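Is the Targate open day worth the drive if you mostly care about laundry?
Posted in Days Out and Demos by plevthorpe_pat

We live 60 miles out and are thinking of going to the next Targate open day at Avley. The program says there is a household robot session in the main hall, with clothes and bedding. Has anyone been? I'd like to know how close you get, how long it lasts, and whether a ten-year-old will sit through it. Also, do they do the whole job or only bits of it?

582 views

dryline50
Went in June. The household session ran 50 minutes and they let people in through the side door ten minutes early. Get there for that, the front row fills up.

They start with holding and spreading cloth. The robot has two arms and takes a corner in each hand.

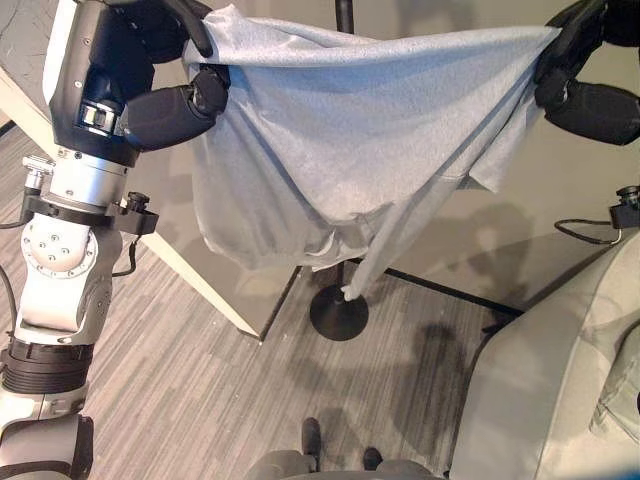 It goes slowly, and the person running it stops to talk between steps, so don't expect to see a full basket done. The second part is at a sofa, with a shirt. My two were fine for the cloth and the shirt and got restless during the talk about motors. If yours is ten I would sit near the aisle and leave before the talk. Parking is in the Plevthorpe Road lot and it was $5, coins only when I went. 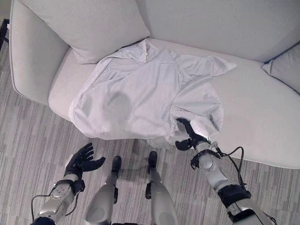 Right hand on the hem of the shirt, left hand open.

You stand behind a rope. From the second row I could see the hands well enough, but anyone short needs the front.

ahn_fan
its good, go. cafe is bad though, bring sandwiches

mill_lane_retired
I worked in garment finishing for most of my life, so I went with a fairly narrow interest. The hall has a screen to one side where they put up views from the cameras on the machine. If you can't get near the rope, stand by the screen.

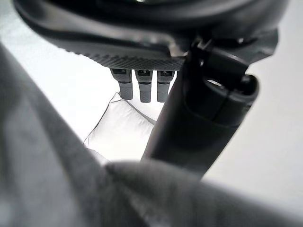

Fabric handling is hard to automate, and I would ask about it if you get the chance. Cloth changes shape as soon as you pick it up, and it gets between you and what you are trying to look at. A camera down at the gripper has the same trouble: you get the black finger clearly enough on the right, then gray blur across the bottom where something soft is right up against the lens. I asked the presenter how they deal with that and got a decent answer about using more than one view. The Ahn booth in the next room had a printed handout on the same topic, which I found more useful than the talk.

On your last point, they showed parts of the job when I was there. I didn't see anything folded and put away. They said attendance for the day was 2,347, so the hall is noisy, and the presenter's microphone didn't carry to the back. For 60 miles I would go if you also want to see the other rooms. For the laundry session alone, probably not.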